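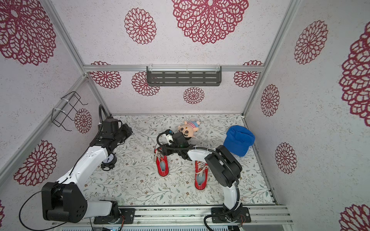

빨간 운동화와 파란 모자, 그리고 종 달린 알람시계

정리 좀 한다는 사람들 글을 읽다 보면 꼭 나오는 말이 있다. 물건마다 제자리를 정해 주라는 것. 그 말을 나는 예전부터 별로 믿지 않는다. 제자리를 정하는 건 쉽다. 문제는 운동화, 모자, 인형, 시계처럼 서로 아무 상관 없는 물건들이 한데 모여 있을 때다. 이걸 종류별로 나누면 칸마다 물건이 하나씩 들어간다. 그게 정리인가? 그냥 칸을 늘린 것 같은데.

지난 3월에 Udach라는 데서 나온 수납함 세트를 샀다. 칸이 40개라고 상자에 크게 적혀 있었다. 신발은 안 들어간다. 발볼이 넓은 편도 아닌데 어느 칸에도 안 들어간다. 모자는 눌러 넣으면 들어가긴 하는데 챙이 휜다. 결국 그 칸들에는 건전지와 단추와 어디 것인지 모를 나사가 들어갔고, 운동화는 여전히 바닥에 산다.

아니엘라 토카르츠라는 친구는 신발을 앞코가 밖을 향하게 나란히 두면 바닥에 있어도 치운 것처럼 보인다고 한다. 사진 속 빨간 운동화도 앞쪽을 보고 나란히 서 있으니 그 말대로라면 합격이다. 근처 바닥에 흰 포장재 조각이 흩어져 있는 건 점수에 안 들어가는 모양이다. 나는 신발보다 이런 부스러기가 훨씬 거슬린다. 빗자루로 쓸면 도망가고 손으로 집으면 손가락에 붙는다. 테이프로 찍어내는 게 제일 낫다는데, 그것도 무늬 있는 매트 위에서는 어디까지 찍었는지 헷갈린다. 덩굴에 작은 갈색 꽃까지 있는 바닥이면 더 그렇다.

무늬 얘기가 나왔으니 말인데, 벽에 진홍색 만다라풍 꽃을 큼직하게 넣는 유행은 언제까지 갈까. 흰 바탕이라 시원해 보인다는 의견도 있다. 글쎄. 빨간 운동화를 그 앞에 두면 신발보다 벽이 먼저 눈에 들어온다. 물건을 찾기 쉬우려면 뒤가 심심해야 한다고 나는 생각한다. 파란 모자는 그나마 색이 달라서 금방 보인다.

종이 두 개 달린 알람시계에 대해서도 할 말이 있다. 모양은 다들 좋아한다. 검은 몸통에 흰 판, 숫자 읽기 편하고 선반에 올려두면 그럴듯하고. 그런데 이런 걸 침실에 두고 써 본 사람이라면 초침 소리를 안다. 나는 비슷한 걸 두 번 샀고 두 번 다 수건에 싸서 서랍에 넣었다. 장식으로 쓸 거면 건전지를 빼면 된다. 그러면 시계는 아니지만.

인형은 제일 어렵다. 분홍과 흰색 줄무늬 모자를 쓰고 볼이 주황색인 작은 인형을 어느 상자에 넣어야 하는지 아는 사람이 있으면 댓글로 알려 주시길. '추억' 상자를 만들라는 조언은 사양한다. 우리 집 추억 상자는 이미 뚜껑이 안 닫힌다.

그래서 요즘은 분류를 포기하고 큰 바구니 하나만 쓴다. 신발만 빼고 전부 거기로 간다. 찾을 때 좀 뒤적여야 하지만 40칸을 하나씩 열어 보던 때보다는 빠르다. 수납함은 중고로 내놨는데 아직 연락이 없다. 관심 있는 분은 쪽지 주세요. 나사도 같이 드립니다.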